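Things I have been bad at since Christmas
January 18, 2023

I am not a lucky person and I have stopped expecting to be. I don't mean anything dramatic. I have all my limbs and the roof only leaks over the landing. I mean the sort of person who joins the shorter queue and then watches the man at the front get out a jar of coppers.

Last June I started keeping a list on the back of a calendar. It was meant to be for one month. I have since had to staple on more paper, so I'm typing up the latest entries before they fall off. 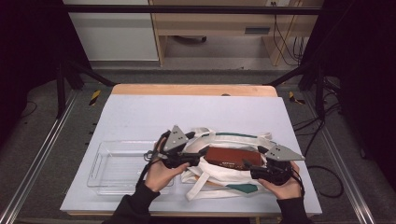 The bus to Usstead

There are two buses an hour and I have missed 7 of them this year. Twice I was at the stop. The driver on the early run doesn't pull in unless you put your arm out, and if you put your arm out too soon he seems to take it as a wave and waves back. Last week I did get on, sat down, and found I was on the one that goes round the hospital and terminates at the tyre place. I walked home along the bypass. It was three miles and I had the wrong shoes on.

The raffle

I bought up to 20 tickets at the school do, mostly out of guilt. They drew the green ones. Mine were all pink. The woman next to me had one ticket and won the hamper, then said she didn't like chutney.

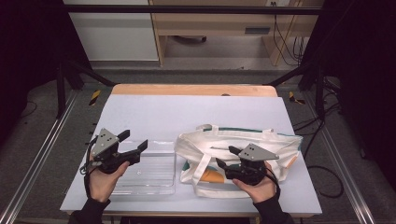
I did win something in the end, at the second draw they do to get rid of what's left. It was a bath set with the bath salts missing. I have put it away to give to someone, and at the moment I'm trying to remember who gave me the same one two years ago so I don't send it back to them.

The Gotska lamp

I ordered a Gotska lamp in the sales. It came with 3 legs and four holes. The helpline said to press one for missing parts, and then it played pan pipes. I have leaned it against the bookcase, where it works well enough as long as you don't open the door quickly.

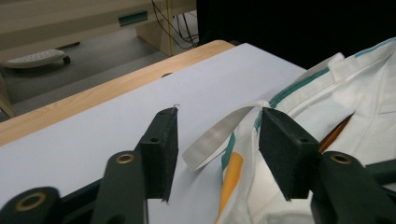 Dinner at Hsu

We went to Hsu for my birthday – a week late, as I'd had a cold. I have been going there for years and have never ordered the right thing. Whatever I get, the next table has something better on a hot plate. This time I decided to ask for what they were having. It was the last one.

I had the noodles again. They were fine. I got sauce on my cuff and on the menu.

The Fondimow app

Fondimow is meant to count your steps and cheer you on. On the day of the bypass it gave me 300 and asked if I was feeling all right. I have turned the notifications off but it still buzzes at four in the morning.

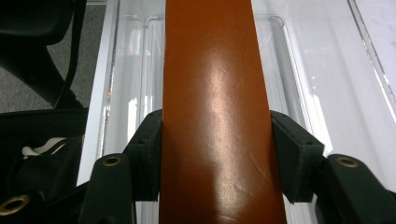
A few scratches, nothing deep.

I'm taking the calendar down at the weekend and starting a proper notebook. If you have missed more buses than me, leave a comment. The comments were broken last time I looked, so you may have to try twice.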